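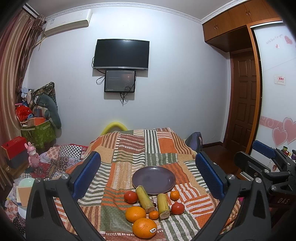
Most of the money went on pads and spare jaws, according to the buyer at Larberg, who had expected the grippers themselves to be the large item.

The Trokora office disagrees in part. Its equipment planner, interviewed there in January, keeps the hand-held grippers and their consumables on separate lines. "If you put them together you can't see what wears out," the planner said. The gripper line for the current year holds 2 units at 634 each. Pads, pivots and cables come to 439.

Fruit goes on a third line. Tomatoes, mandarins, large oranges and cut sugarcane are bought weekly, as they cover a useful spread of diameters and surfaces. "Sugarcane is a cylinder with rough ends. An orange is nearly a sphere. We want both before we commit to a jaw width."

Quotes came from Říha and Kurkik. Říha was cheaper per unit but would not hold stock of pads. Kurkik offered a fixed price on parts for the year, and the planner took that.

The annual ceiling is 2000, and the remainder is left unassigned until the second quarter. Asked whether a fixed arm would be priced next, the planner was brief: "Mounting, guarding, power, training. Four quotes before you have the arm. Ask me after the pad figures are in."

Larberg intends to use the same three-line layout for its next request.

Reading time: 2 min
Search this site Enter keyword Go
Contact | Copyright 2019 | Back to top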